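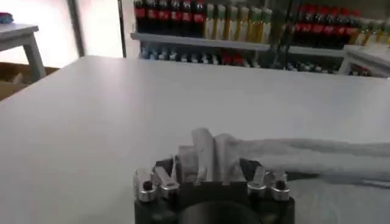 4.2 Cloth handling with the Tosden kit

The second claim we looked at is the one Rarnetport puts first in its sales material: that the Tosden gripper kit handles household cloth "out of the box". The kit is sold with a wrist camera, a set of metal fingers and a year of access to the firm's grasp planning service. We paid the list price and had no help from the seller beyond the printed guide.

Figure 5. Wrist camera view with a white towel bunched up between the fingers of the gripper, on a white table.

Figure 5 is typical of what the planner has to work from. A pale towel on a pale table gives it little to go on, and the guide says nothing about background colour. The demonstration clips on the Rarnetport site, as we saw them in October, all use a dark cloth. We think a buyer ought to be told this.

There is also the matter of what counts as a grasp. The planning service reports success when the fingers stop closing before their end point. By that measure a bunched fold is as good as a corner -- and for folding laundry it plainly isn't. The log supplied with the kit lists 1854 grasps and does not say how many were of an edge. We asked for the breakdown and were sent the same log again.

The Stikemley gripper, tested in Section 2, makes no promises about cloth at all, and we found it easier to judge for that reason. Whether the Tosden is worth the extra money depends on software that the buyer rents and can't inspect. We would want to see edge grasps scored separately, on light cloth as well as dark, before repeating the seller's claim in any form.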